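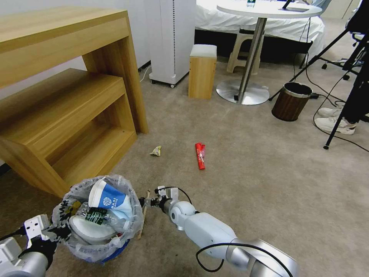
Picking up a carpeted room before you vacuum

Quick one, between loads of laundry. I do this every evening in the den and it takes one song, maybe two.

What you need
Small bin with a liner. Vacuum. Old fork (trust me).

1. Line the bin first. Pull the bag up and fold a good few inches over the rim or it slides down the first time a bottle goes in. Press the bottom flat with your fist so there's no air pocket.

2. Carry the bin to the mess. Walking each wrapper back to the kitchen is how I used to lose half of Saturday.

3. Big stuff goes first. Cups, bottles, lids. Tip out what's left in them at the sink, NOT over carpet. If your town takes bottles seperately keep a second bag going.

4. Then wrappers and packets. Start at the far wall and work toward the door. Check under the desk and inside any low open shelves, candy wrappers love a cubby.

5. Skinny things. Sticks, skewers, twist ties, straws. By hand, every one. A vacuum will swallow a wooden stick sideways and then everything behind it jams. Cost me a new hose in July. Snap long ones in two so they don't poke thru the bag.

6. Cords. Lift the purifier cord off the floor, loop it over something. Roll anything on casters out a foot and look behind.

7. Fork time: drag it lightly over flattened spots and crumbs come up.

8. Now vacuum. Slow, two directions.

Tie the bag when it's three quarters full, don't wait.

Rhea Fajardo asked about sticky patches. Cold water, white cloth, blot. No scrubbing. Longer post on that when I get to it.

Updated Tue 17 August, fixed step 5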